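Milovan Golob
@milovangolob
I have the smallest bedroom in our house and this August I finally put it in order. I write here what I did, because several people asked me after I complained so much in July. Long thread, sorry.

1/
The room is 11 feet on the long side. On the short side I never measured, but I can touch both walls if I lie on the floor and stretch. The bed takes most of it. So everything that is not the bed must go up, or go under, or go out.

2/
First I carried everything to the hallway. Please do this in the morning. I started at 4 in the afternoon and at night I was sleeping between a fan and a box of winter shoes.

3/
In the hallway I made piles. One to keep, one to wash, one to give away. The washing pile was the biggest and it was mostly bedding. I live alone. I can't explain why I own so many pillowcases.

4/
Yolandi Mathebula from downstairs came to look and took four of the pillowcases. She also asked for the quilt. The quilt I did not give!

5/
About the quilt. It was made by my aunt and it is the loudest thing I own. For years I kept it folded in the closet, in a plastic bag, and every winter it came out smelling of the plastic bag. If you keep a quilt in plastic, please take it out today. An old cotton sheet or a pillowcase is much better.

6/
I washed it cold, by itself, with half of the usual soap. I put two color catcher sheets in the machine, the ones from Ansah that look like paper napkins. They came out pale pink, so some red did leave. The white is still white. I was very nervous for the whole 74 minutes.

7/
Drying took longer. I laid it flat over two chairs and turned it in the evening and again before breakfast. A wet quilt is heavy and on a thin line it pulls at its own stitches. My aunt told me this on the phone three times in the same call.

8/
Someone asked about dust under the bed. I pulled the bed away from the wall and used the vacuum with the narrow tip, then a damp cloth, then a dry cloth. I found one earring (not mine), a spoon, and the screw that I was missing from the lamp since I moved in.

9/
Under the bed I now have two flat boxes. I wanted the tall ones from Josgate but they are 16 centimeters high and my bed did not agree. Measure at the lowest place, where the middle bar is. I measured at the side and had to return them.

10/
What to do with brown. I have a lot of it in this room and I used to think it makes the room dark. My first plan was to paint things white. Then I put the quilt near the brown and I changed my mind, the colors look stronger next to it. So I did not buy any paint, and I saved 31 dollars.

11/
Small things which helped more than I expected:
- a hook behind the door for tomorrow's clothes
- a warmer bulb in the lamp
- no laundry basket in the bedroom, it lives in the bathroom now
- a small cloth bag for chargers

12/
Things which did not help: the vacuum bags that make your sweaters flat. In one week they were full of air again. Also the folding shelf. It folds when you don't ask it.

13/
Some of you wrote that a quilt on display will fade. Yes, I know. The window gets direct sun only before noon, and I will turn the quilt around every few months so it fades evenly. If it was a very old or valuable one I would be more strict. My aunt says she made it to be looked at, so that is settled.

14/
Another question was if so many colors keep me awake. No. At night it is dark and I close my eyes.

15/
Cost of everything, for those who like to know: the two flat boxes, the hook, the bulb, the color catchers. The bulb was the most expensive. I still have not sewn the loose corner on the inside, I must buy thread in the right yellow and the shop near me has only a very pale one.

16/
My room in its new order. The pink, blue and yellow bands of the quilt are up on the left, over the brown stripes, and there is a bit of the red and white fabric lower down. I am really happy with these together.

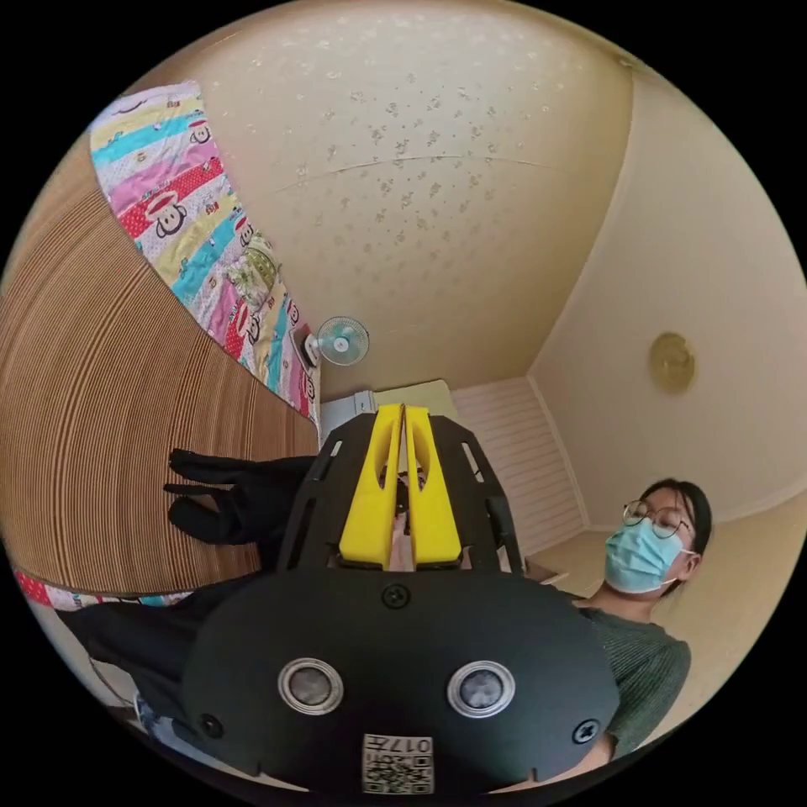

17/
Next is the closet, after I rest. If you know how to store wool sweaters without the flat bags, please tell me below. Cedar blocks, yes or no? Yolandi says yes, but she also sells them.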